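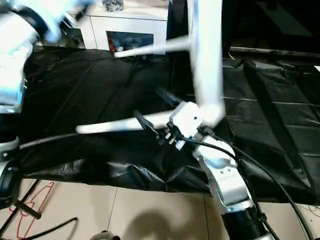
4 min read

Two-Arm Handling of a Branched Stand
Project report, Manipulation Lab course, Ostitz Technical College

1. Task

The course assignment was to have a two-arm robot pick up a branched stand, carry it across the work surface and set it upright inside a marked target zone. The stand has a vertical pole with horizontal rods projecting from it. It is a poor object for a parallel gripper. The pole is round, the mass sits to one side of the grasp point, and the rods sweep through a much larger volume than the gripper does. Our team chose it over the box and bottle tasks for those reasons.

The report covers data collection, training and evaluation. The gripper finger geometry was fixed by the course and is not discussed.

2. Setup

Both arms were used in their stock configuration. The work surface was covered in black plastic sheeting to suppress reflections from the tabletop. The effect was mixed. The sheeting is glossy, and every crease gives a highlight that moves when the sheet is disturbed. Matte cloth would have been better, but the sheet was already down when the first recordings were made, and changing it would have meant discarding them.

The head camera was the main input. It covers the table, both arms in most poses, and part of the tiled floor in front. The white stand has good contrast against the sheeting and poor contrast against the white cabinet behind the table. This matters in section 5.

Control software was Cordeiro, the department's teleoperation and logging package. Training ran on Flistenum, the shared compute node, overnight from 10 p.m.

3. Data collection

We recorded 137 demonstrations by teleoperation. Each starts with the stand upright on the sheet and ends with both grippers open and clear. Demonstrations in which the operator dropped the stand were kept if it was recovered without a reset and deleted otherwise.

Cable routing took more time than planned. The gripper cable has to follow the forearm through the full wrist rotation. In the first session it was tied too short and pulled the wrist off target at the end of the lift. The second tie point was moved toward the elbow and the slack increased. After that the cable formed a wide arc beside the forearm and caused no further faults, although it crosses the camera view in some poses.

Transport speed was left to the operator. This was a mistake. Two operators moved the stand at clearly different speeds, and the faster recordings have heavy motion blur on the pole and rods for much of the transport phase. We considered removing them and did not have enough data to do so.

4. Training

The policy takes the head camera image and joint positions and predicts a short sequence of joint targets. We used the reference implementation from the course repository, Deveo, with the image encoder unfrozen. Images were cropped on the lower side to remove most of the floor. Training was stopped at 2000 epochs. Validation loss had been flat for some time before that.

A second policy was trained with random blur applied to the input images. All other settings were identical.

5. Evaluation

Each policy was given 40 trials from start positions not used in the demonstrations. A trial counted as a success if the stand was upright inside the target zone with both grippers released after 90 seconds.

The baseline policy succeeded in 22 trials. The blur-augmented policy succeeded in 29. Most baseline failures occurred during transport, where the arm hesitated or reversed direction. Several began when the upper rod passed in front of the cabinet, so low contrast is a likely contributor. We did not test this separately.

The augmented policy failed mainly at placement. The pole arrived tilted, the gripper opened, and the stand fell toward its heavier side. Neither policy learned to correct tilt before release. Few demonstrations contain such a correction, as the operators generally placed the stand straight the first time.

6. Remaining work

Put a dark cloth over the cabinet front and repeat the baseline trials. Fix a transport speed limit in Cordeiro before any new recording. Add demonstrations that start from a tilted grasp. A wrist camera would probably help with placement, but the cable bundle has no room for another line without rerouting.

Logs and both checkpoints are in the team folder on Flistenum. The deleted demonstrations were not backed up.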